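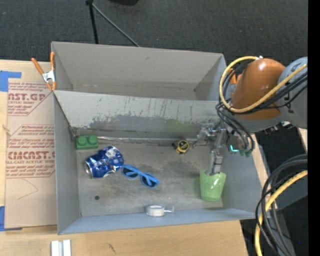 Skina bin picking set - frequently asked questions

Last updated March 18, 2020

What is in the set?
Recorded grasp attempts from one robot arm working over a two-compartment bin. Each attempt is stored as a short sequence of pictures, the commands sent to the arm, the gripper opening and a result label.

How many attempts are there?
The current release holds 275 sessions. A session ends when the front compartment has been cleared or when the operator stops it. Sessions vary in length, so please split training and test data by session and never by single attempt. Neighbouring attempts share most of their objects.

Which objects are used?
Ordinary household and toy items: cups, building blocks, drinks cans, sunglasses, tape measures, rolls of tape. Shiny and dented items were kept in on purpose. The full list is in the file objects.txt.

Are the objects placed by hand?
At the start of a session, yes. The operator tips them in and does not arrange them. After that they stay wherever the arm leaves them.

What counts as a success?
The object is lifted clear of the divider and is still held 2 seconds later. An object that is lifted and then dropped is labelled as a failure, with a separate flag for the drop. Grasps on a rim, with one finger inside a cup, are counted in the same way as any other.

Who or what chooses the grasps?
Driver, our control program, picks them. In early sessions it chose at random within the bin. From session 7 it used a model trained on the earlier sessions, with a share of random attempts mixed in. The field "source" tells you which applies.

The bin walls are scuffed. Should I mask them out?
We do not. Models trained on masked pictures did worse on our second bin at Rafferty, which has different wear. If you do mask, say so when you report results.

Can I add my own recordings?
Yes, if they follow the Numwood file layout. Run the checker first and fix any clock errors it reports - these are the usual cause of rejection. Camera position must stay fixed for the whole session.

When is the next release?
April. It will correct the labels in two sessions where the gripper reading was stuck. File names will not change.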